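# The long life of the office tea room

*2025-07-19*

The tea room at Gestenitz, a mid-sized freight broker on the edge of an industrial estate, was refitted last October. The old one had a fixed bench, a sink and a window onto the bins. The new one has a long table, decent light and a door that closes. Staff had asked for it for years. The company says sick leave hasn't changed and neither has turnover, and it doesn't regret the money.

Shared break rooms have been part of Australian working life since the factories, when morning tea was written into awards and a bell told everyone when to stop. The urn went on first thing. Trolleys did the rounds in the larger offices, and in smaller ones the most junior person made the pot. Few people miss that last arrangement.

The trolley went first, then the set time. By the 1990s most office workers took a cuppa back to their desks and drank it in front of a screen. The room itself stayed on the floor plan, but it shrank. Architects I spoke to for this story described it as the space left over once the meeting rooms and toilets had been placed. In older buildings it often has no window at all.

Amegashie, a fit-out firm that works mostly on offices of 20 to 200 people, now gets the tea room mentioned in the first meeting with a client. Five years ago it came up near the end, usually when somebody asked where the fridge was going. The firm puts the change down to hybrid work. If staff are only in for part of the week, the hours they spend together count for more, and a good share of those hours are spent near a kettle.

The requests are modest. People want a second sink, a dishwasher that isn't always full, and a table big enough that strangers can share it without bumping knees. They want somewhere to put a lunch box down while the microwave is busy. Hardly anyone asks for a ping-pong table any more.

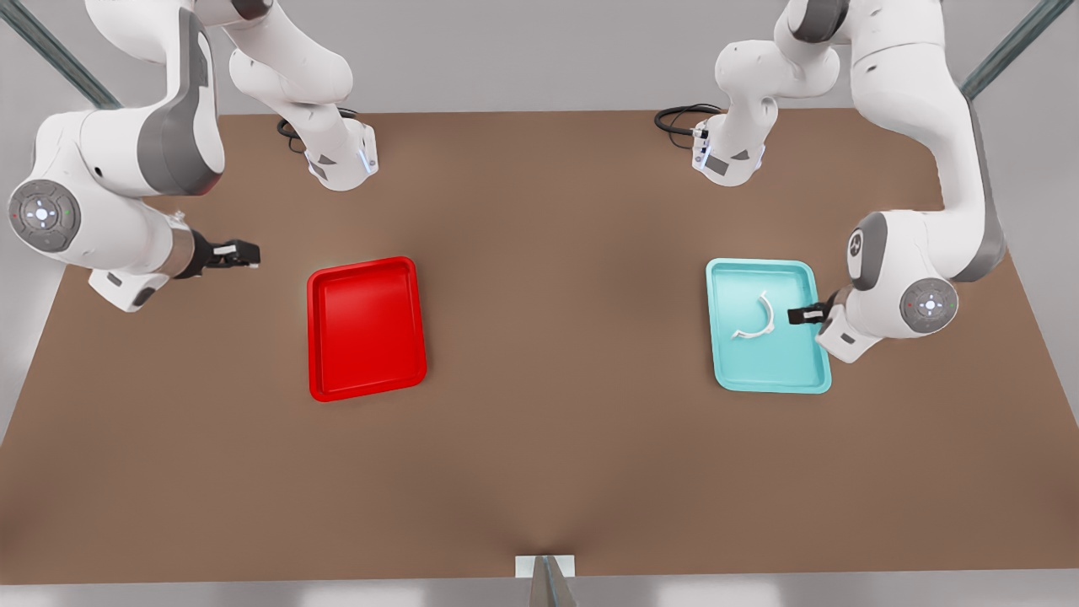
Tables cause more argument than you would expect. A round one looks friendly on a plan and wastes the corners of a small room. High benches with stools suit a quick coffee, but they are hard on anyone with a bad hip and useless to a person in a wheelchair. Amegashie recommends standard dining height for at least half the seating. It also steers clients away from gloss finishes, which show every mug ring by ten in the morning.

Then there is noise. Grurura, a software company with 16 staff on one floor of a converted wool store, put its tea room in the middle of the office so that people would run into each other. They did. The coffee grinder could also be heard on every client call. The room was moved to the back wall within a year, and the old spot is now a place for coats and bikes.

Cleaning is the other sore point. Every workplace I visited had a sign about dishes, and most had more than one. At Gestenitz there is a roster, which is followed in patches. Grurura tried paying for a daily clean and kept it. Fastow, a parts distributor with a warehouse crew and a small office upstairs, gives each person one mug with a number on the base. Unwashed mugs go into a tub by the back door.

Fastow is also the only one of the three that still stops for morning tea. The forklifts are parked, the phones go to a message, and office and warehouse sit down together for 20 minutes. New starters from other firms find it odd for the first week or so. Management has looked at staggering the break and decided against it, partly on safety grounds: with everyone off the floor at once, the aisles are clear.

For a business thinking about its own room, the costs vary widely with plumbing. Shifting a sink to another wall can take up more of the budget than all the furniture. Landlords will sometimes contribute at lease renewal, and it is worth asking before the new term is signed. Check the power as well. A kettle, a toaster and a microwave running together will trip the circuit in plenty of older offices, and an electrician can tell you quickly whether another one can be added.

Gestenitz has already outgrown its dishwasher. A second is on order, and it will go in where the old bench used to be.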